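Refurbished Menu Desk Opens at Plamside

The Plamside Hospitality Training Center has completed work on its menu desk, the small paneled bay in which students prepare, sort and set out the printed materials used in the dining room. The desk returned to regular use on 8 Apr 2021 and is available to all enrolled students, as well as to staff of the Mastia and Loltov dining rooms by arrangement with the front office.

The previous desk had served the Center for many years. Its surface had become difficult to clean, and menus left out between services were often marked or creased before they reached a guest. A review led by Vasanthi Bhuiyan, Head of Dining Room Studies, recommended that the desk be replaced and that printed materials be given a fixed place of their own. Funding of $2,000 was approved for the purpose, and the remaining cost was met from the general maintenance budget.

The new tabletop has a gray marble pattern with brown veining, chosen to match the reception counter. The walls are lined with vertical planks in a pale whitewashed finish. Students who remember the dark green paint of the old bay will find the new one considerably brighter, and menu proofs can now be read there without carrying them to the window.

Adebayo Ogundipe, who teaches the service course, has prepared a short guide to the use of the desk. Menus are to be checked on both sides before they are set out. Any sheet with a stain, a fold or an outdated price is to be placed in the return tray at the front office. Upright menus should face the guest's side of the table, and flat menus should be squared to the edge and kept clear of water glasses. Pens are to be returned to the pen cup at the end of each session - a small matter, but one that has been raised at several staff meetings.

The current printing is the Special Menu, which carries the breakfast, lunch and dessert selections in a single sheet. It was designed by Lenka Bednárik with photographs of the dishes, and 200 copies were ordered from Ojo Print Services. Copies for class use are kept at the front office. Dining room copies are stored separately and should not be taken for practice.

The menu desk at Plamside 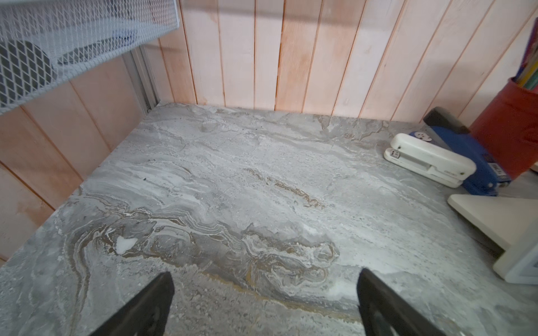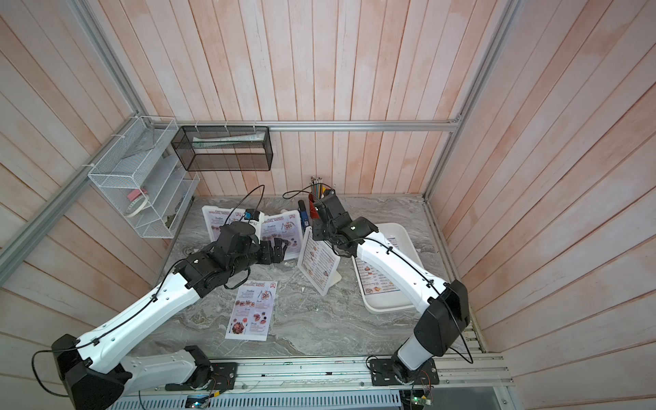

Sessions at the desk may be reserved in periods of up to two hours. Reservations are made with Chidubem Babalola at the front office, in person or by telephone, no later than the afternoon before the session. Students preparing for the practical assessment will be given priority during the final two weeks of the term. Those unable to attend a reserved session are asked to give notice so that the time can be offered to another student.

The tabletop should be wiped with a soft cloth and the mild cleaner supplied. Abrasive pads and bleach are not to be used. Food and drink are not permitted at the desk, including during tasting classes, when plates should remain in the kitchen or the dining room.

A revised menu is expected in September, following the summer change in the kitchen's offerings. Suggestions concerning the wording, the size of the type or the arrangement of the headings may be sent in writing to Ms. Bednárik. Questions about the desk itself, including requests for use by outside groups, should be addressed to Femi Adeyemi, Facilities Manager, through the front office.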